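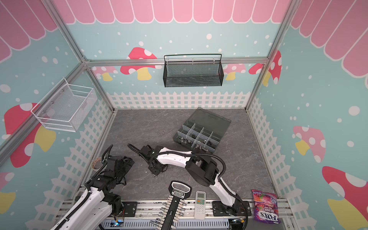 Tri de visserie à deux bras sur le banc d'essai de Skorport. Photo : Skasov

COMMUNIQUÉ DE PRESSE

Petites pièces, règles claires : Skasov publie son guide de bonnes pratiques pour les cellules à deux bras

Skorport, décembre 2020 – Comment faire travailler deux bras robotisés au-dessus d'un même plan, avec des boulons et des écrous pour tout chargement, sans improviser les règles en cours de route ? Skasov met à la disposition des ateliers, des laboratoires et des lycées techniques un guide entièrement consacré à cette question. Il est gratuit, il se lit en une soirée et nous sommes très heureux de le voir enfin sortir !

Baptisé Brimance, le document rassemble 252 recommandations, relues avec le bureau d'études Cordeiro. Le chantier avait été ouvert en mai, à partir des notes que les opérateurs tenaient chacun de leur côté. Beaucoup se contredisaient, et c'est en les confrontant au banc que les textes ont pris forme.

Le premier chapitre porte sur le partage de l'espace. Chaque bras reçoit une zone propre, et la zone commune n'est accordée qu'à un seul bras à la fois. Une demande d'accès restée sans réponse pendant 2 secondes entraîne l'arrêt du bras demandeur, puis un retour en position de repos à vitesse réduite. La reprise est toujours confirmée par une personne.

Vient ensuite la préhension des pièces de quincaillerie, la partie la plus fournie du guide. Un boulon présenté debout, filetage vers le haut, ne se saisit pas comme un écrou à oreilles couché sur une surface polie – les reflets du métal et ceux du support se mêlent, et la consigne d'éclairage compte alors autant que la force de serrage.
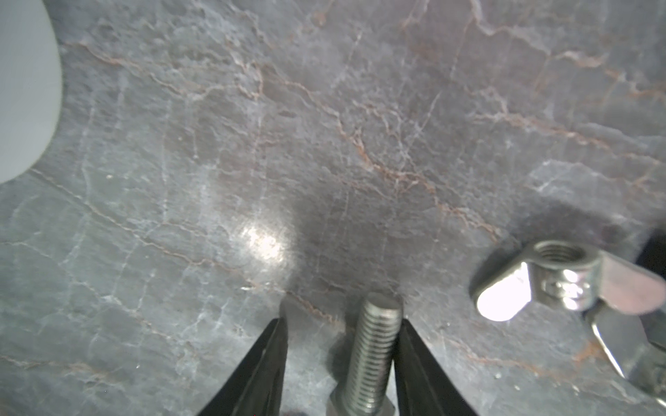
Gearóid Quinlan aurait aimé que le guide aille plus loin sur ce point : à son avis, une pièce dont l'orientation reste douteuse devrait être reposée et reprise d'office, même si la cadence en souffre. La remarque a été versée au dossier de la prochaine révision.

Le dernier chapitre traite du journal de bord : version du programme, réglages des pinces, incidents, y compris ceux qui n'ont rien abîmé. Un modèle de fiche est fourni en annexe, à adapter librement.

Brimance ne remplace ni les normes en vigueur ni l'analyse de risques propre à chaque installation. Il aide à les traduire en gestes quotidiens, au poste de travail.

Le premier tirage compte 2000 exemplaires imprimés. La version numérique est disponible sur simple demande auprès de Skasov, qui recueille aussi les retours des utilisateurs.

Contact presse : Skasov, service communication, Skorport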